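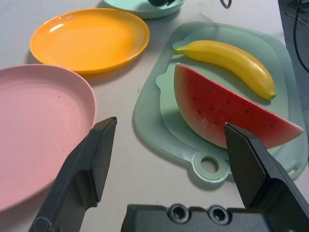
Pink plate, orange plate, white table.

Estrella Esquivel
Sunday, February 18, 2018

Several people asked me about Melquiades Tlapale after I mentioned him last week. He played in goal for Xolalpa for most of his career and I covered the club for the paper during the second half of it. A thread.

He did not start as a goalkeeper. He was a left back on the youth side and not a fast one. The regular keeper broke a thumb before a road game and the coach, Heriberto Cortés, asked who had caught a ball before. Tlapale had played some basketball.

They lost that game. Cortés kept him in goal the next week anyway. I asked Cortés about it years later and he said the kid talked to his defenders the whole game and he liked that. He also said there was no one else.

Tlapale spent two full seasons on the bench with the senior team after that. He got one cup game in that time. He worked mornings at a tire shop and took the bus to practice in the afternoon.

His first league start was at Plititow in September. Plititow had the worst field in the division. It sloped toward the parking lot, and in the second half you were either kicking uphill or chasing the ball into the cars.

I was there for that one. Final was 1-1. He gave up a goal on a corner he should have punched, then stopped a penalty with his shin. The penalty save is the one people talk about. He always brought up the corner.

He kept the job. Damián Rosales had been the starter and was not happy about it, and I wrote at the time that the two of them didn't get along. Rosales called me at home to tell me I had it wrong. They drove to practice together.

I ran a correction. It was three lines long and it ran under the bowling scores.

Rosales stayed on as the backup for years and later became the goalkeeper coach. A lot of what Tlapale did well on crosses came from him. Start a step farther off the line than feels right, and go early or don't go.

About the gloves, since somebody asked. Skernaretti sent the club a box every preseason in exchange for a sign behind the north goal. Tlapale wore the same model the whole time. When they stopped making it he bought what was left out of a store's back room.

He wore number 30. It was the shirt that was left when he moved up to the senior team. When he became the starter the club offered him number 1 and he said he had already written 30 on all his bags.

The year most people remember is the one with the promotion playoff. Xolalpa finished second in the table and had to play the team that finished third, and the winner went up. One game, at home, no second leg.

Paid attendance was 3,087. I still have the sheet they handed out in the press box. That was a big crowd for that ground, and they let people stand along the rail on the far side, where there weren't any seats.

It was scoreless through regulation and scoreless through extra time. Not a great game to watch. Xolalpa hit the post once, and the other side had a goal called back for offside. From where I was sitting I couldn't tell you if that was right.

Penalties. Tlapale stopped the first one low to his left. Then nobody missed for a long time. It went past the first five kickers, and Cortés was sitting on the cooler with his back to the field.

Kicker number 8 for the visitors put it over the bar. Xolalpa's was a center back who had never taken one in a game. He hit it straight down the middle and it went in off the keeper's foot.

My story on that game had to be in very soon after the whistle, so I wrote most of it during extra time with two different first paragraphs. The desk nearly ran the wrong one. I still think about that.

They lasted one season in the upper division. The money wasn't there and the roster was thin. Tlapale had a good year and faced a lot of shots. Two bigger clubs asked about him that winter and he stayed put. His mother was sick, and he told both clubs so.

I didn't report that at the time. He asked me not to, and I didn't see that it was anyone's business. He has talked about it himself since then, so I don't think he would mind my saying it here.

The shoulder was what ended it. He landed on it in a league game against Sustier, played the rest of the half, and couldn't lift his arm in the locker room. He had surgery and came back for part of the next season, but he couldn't throw the ball out the way he used to.

His last home game was on a weeknight in the rain and the crowd was small. The club hadn't announced anything. He told Rosales at breakfast and Rosales told everybody else. He was subbed off late and shook hands with both benches and the referee.

After that he coached. First the under-12s, then the girls' high school team, where he has been ever since. Jaqueline Tapia played goal for him there and went on to play in college. She coaches keepers now too.

I talked to Tapia on the phone for a piece last fall. She said practice under him was mostly footwork, and for the first month she hardly touched a ball. She said she complained about it and now does the same thing to her own players.

A few people have asked whether he is in the club's hall of fame. Yes. He went in the same night as Cortés. His speech was short. He thanked the tire shop, which had let him leave early on practice days.

Somebody else asked for his career numbers. I don't have a full set that I trust. The league lost some of the older scorebooks when it changed offices, and the totals that get passed around online don't match the ones in my notebooks. I would leave them alone.

If anyone has programs or scorebooks from the years before the promotion season, I would like to see them. I can make copies and mail them back. I'm most interested in the cup games, which we didn't always staff.

Correction to the post about the playoff: a reader says Xolalpa hit the post twice, once in each half. I checked my notes and have only the one, in the second half. I did get to my seat late, so he may be right.

One more, in answer to a question I've had three times tonight. The Plititow field was leveled and regraded a while back. The parking lot is still there and there's a fence in front of it now.

Going to stop here for tonight. I'll answer the rest of the messages tomorrow after work. For the person who asked about the away jersey, it was dark green the first year and white after that.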